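Home News Features Culture Archive Subscribe

The long life of a pair of work trousers

January 29, 2020
By Anouk Van Leeuwen

The repair counter at Fairweather opens at nine, and by ten past there is usually a queue. Most people in it are carrying trousers. There are jeans gone at the knee, chinos with a broken zip, and the heavy cotton kind that gardeners and fishermen wear until the seat gives way.

Jozef Van Hecke has run the counter since the shop opened. He trained as a tailor, spent most of his working life altering suits, and came to mending late, after the last menswear shop that employed him closed. He charges by the job and writes the price on a paper ticket before he picks up a needle.

"People think they are bringing me a hole," he says. "Usually they are bringing me a pair of trousers that was cut too tight when it was new. I can close the hole. I can't give them more cloth."

Fairweather took in 981 garments for repair last year. Trousers made up more than half of them, and Van Hecke says the same few faults come up again and again. The inner thigh wears thin from walking. The pocket corners tear where a phone has been pushed in and pulled out. Belt loops come away at the top, often taking a small piece of the waistband with them.

None of these faults is hard to put right if the garment comes in early. A thin patch can be backed with light cotton and stitched over in rows, and the repair will last for years. Once the cloth has split, the job takes three times as long and will always show.

Stijn Declercq would like customers to know this before they buy. He was a pattern cutter for 21 years and now teaches evening classes in a room above the Allidell bakery. His students spend the first two weeks turning their own clothes inside out and looking at the seams.

"I ask them to find the seam allowance on each leg," he says. "On an old pair there is often two centimetres. On a new one there may be almost nothing. That tells you whether anyone meant it to be altered."

The margin was cut away slowly, he says, a few millimetres at a time, as makers tried to get more pairs out of each roll. Stretch yarn hid the change, because a trouser leg that gives a little doesn't need to be cut so generously. Stretch yarn also wears out before the cotton around it, and it leaves the knees baggy in a way no tailor can mend.

Some smaller makers have gone the other way. Runetti, which sells mainly to builders and tree surgeons, still uses a heavy cotton twill and puts a second layer of it at the knee. The owner, Dörte Grube, says the extra cloth adds to the price and she has stopped apologising for it. Her customers tend to order the same trousers again, in the same colour, when the old ones are finally past mending.
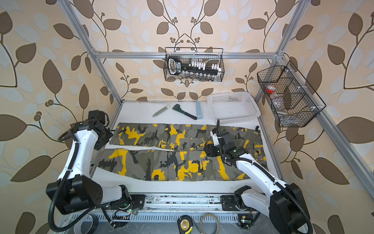

Colour is a subject on which Grube and her customers do not always agree. She would be happy to sell only brown and navy. They ask for green, for grey, and increasingly for prints, partly because a busy pattern hides oil, mud and patches better than a plain one. Van Hecke agrees with them. A darn on plain navy can be seen across a room, he says, and he has spent whole afternoons matching thread for a customer who then wore the trousers to clean a boat.

Ruben Aerts is one of the regulars. He looks after footpaths near Naltow and gets through a pair every winter, or did until he began bringing them in each March for Van Hecke to go over the seams. The pair he had on when we met had been repaired at both knees and once at the back pocket. He washes them cold, inside out, and dries them on a line away from the stove.

He paid for the latest repair in coins, folded the ticket into his wallet and asked whether the other pair could be ready before the weekend. Van Hecke said it depended on the zip.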